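Refinishing an old wooden table top (the quick-ish way)

Been asked for this one a few times so typing it up while the second coat dries. Covers a solid timber top, flat, no carving, no fancy inlay. If yours is veneer go and find a different page, you'll sand straight through it and be cranky at me.

Time: one weekend plus a couple of evenings. Most of that is waiting.

What you need

Sandpaper, 80, 120, 180 and 240 grit
Random orbital sander, or a cork block and patience
Dust mask. A proper one
Vacuum with a brush head
Clean cotton rags, old t-shirts are good
Hardwax oil, satin
Mineral turps for clean up
A white pad or a decent short-pile applicator
Metal bucket with a lid, half full of water, for the rags
Masking tape
A torch

I used Jokwood oil in the satin, half a tin left over from the hallway bench. Tilura does one that's much the same, bit thinner, goes further. Buy whichever the hardware shop has. Don't mix the two on one top, I tried that on a shelf and got a patchy shine down one end that I had to sand off.

Step 1. Clear it and clean it

Everything off. Wipe down with warm water and a small squirt of dish soap, well wrung cloth, then a second cloth with plain water. Kitchen tables have years of grease in them and if you sand first you just push it about and clog your paper. Let it dry overnight. Not an hour. Overnight.

If there's old furniture polish on there (the spray stuff) go over it with turps as well. Two rags, one to wet and one to lift.

Step 2. Find out what's on it

Put a drop of water somewhere it won't matter. Beads up and sits there, there's a finish still doing its job. Soaks in and goes dark, finish is worn through. Usually you get both on the same table, beading at the ends and soaking in where people sit.

Thick glossy finish that flakes under a fingernail is probably an old varnish and you might want stripper before the sander. Anything really old and painted, get a lead test kit from the hardware shop before you touch it.

Step 3. Sand

Start at 80 only if you've got a thick finish or deep marks. Otherwise 120. Work with the grain if you're doing it by hand. With an orbital it matters less but I still go along the length.

Keep it moving. Don't lean on it. Weight of the machine is enough, leaning gives you dips and those little curly scratches you don't notice until the oil goes on and then can't stop noticing.

Order:
80 if needed, until the old finish is gone
120, until the 80 scratches are gone
180, one even pass
240 by hand on the edges and corners, where everyone's wrists go

Vacuum between every grit. One stray bit of 80 under your 180 disc will undo the lot.

Torch trick: lights off, lay the torch flat on the top and look along the beam. Every scratch throws a shadow. Pencil a squiggle next to the bad ones and go back.

Stop at 180 on the main face. Go finer and the wood closes up and the oil won't take properly. Learned from Dionysis Panagiotou, who taught the evening woodwork class I did and was very firm about it. He was right, I did one half to 320 to check and it came up paler and scuffed in a month.

Step 4. Water marks and dents

Shallow dents you can often steam out. Damp cloth folded over the dent, iron on medium, press for a few seconds, lift, look, repeat. Let it dry right out then sand that spot again with 180.

Black rings are harder. Oxalic acid, gloves and glasses on, follow the packet to the letter, rinse well, wait a day. Or leave them. I've left one on mine.

White rings are usually only in the finish so they go with the sanding.

Step 5. Last wipe

Vacuum, then a barely damp cloth. This raises the fibres a bit. Let dry, one very light pass by hand with used 180, vacuum again. Skip this and the first coat feels like a cat's tongue.

Tape underneath along the edge if you don't want drips on the apron.

Step 6. First coat

Stir the tin, don't shake it. Stir from the bottom, the matting stuff settles down there and if you don't get it up you end up with gloss.

Pour a little on, less than you think. A puddle the size of a coaster does about a quarter of my table. Spread it along the grain with the pad, long strokes end to end, then leave it ten minutes or whatever your tin says. Wipe off everything that hasn't gone in. And I mean everything, go over it with a clean rag until the rag drags a bit. Excess oil goes gummy and stays that way.

Do the edges at the same time. Do the underside too if you can flip it, one coat is fine, helps stop the top cupping.

RAGS. Oily rags can heat up and catch fire on their own, hours later. Into the water bucket, lid on, straight away. Or spread flat outside on concrete until they're stiff. Never scrunched up in the bin. 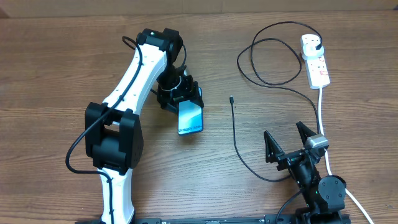
How the colour and grain turn out is mostly down to your timber and very little to do with the brand of oil. Dark timbers go darker, pale ones go honey. For the sort of finish I'd happily live with, look at a brown top where the grain is fine and runs mostly sideways, with a phone held just over it and a long black charging cable lying across the right-hand side in loose curves. Wood like that can take daily use, phones and chargers included, so long as you keep the oil topped up. If yours came up blotchy instead, it's normally leftover polish or uneven sanding, and you'll want to sort that before coat two, not after.

Step 7. Second coat

Wait for the first to be properly dry. Tin says 11 hours, I give it a full day, two in winter if the garage is cold. Touch it somewhere hidden. Tacky means wait.

Quick rub with a white pad, only to knock off any nibs. Vacuum. Then the same as before but use even less, second coat goes roughly twice as far. Wipe off, same deal.

Third coat only if it's a kitchen or a desk that gets hammered. Otherwise two's plenty.

Step 8. Leave it alone

Dry isn't cured. You can use it gently after a couple of days, paper and a coffee cup on a coaster. Full hardness takes a couple of weeks. In that time:

No tablecloth, it traps the solvent
No hot pots
No wet glasses
No rubber feet. Lamp bases, laptop stands, those little silicone bumpers. They can leave a mark in fresh oil that doesn't want to come out

Slide a bit of felt under anything that lives on there permanantly.

Looking after it

Damp cloth, dry cloth. No spray polish, no vinegar, nothing with "shine" on the label. Spills, wipe them up when you see them.

Once a year or so, usually January for me as everyone's outside anyway, thin coat over the worn bits. No need to do the whole top. That's the main reason I went with oil over varnish, you can patch one corner on a Tuesday night and it blends in by the weekend.

Scratches: 240 by hand along the grain, dab of oil, wipe off. Deep ones, 180 first.

What it cost

Sandpaper and discs, 46 dollars, which is robbery. Already had the sander and the oil. If you're buying a new tin add that on. Still loads cheaper than the quote I got to have it done, 1061 dollars and a five week wait, pick up not included.

Couple of questions I've had

Can I use it over stain? Yes but test it on the underside first and let the stain dry right through. Some of them lift when you wipe.

Does it smell? Yes. Windows open for a few days. Worst on day one.

Is it food safe? Check the tin for what you bought, and only once it's fully cured either way. For chopping boards I use plain mineral oil.

My top feels rough after the first coat. Normal. White pad, second coat, it'll go smoth.

Can I do it outside? Shade, no wind, no pollen. So in spring, no.

Will put up the legs and frame as a separate page when I get to them. They're painted and it's a whole other job.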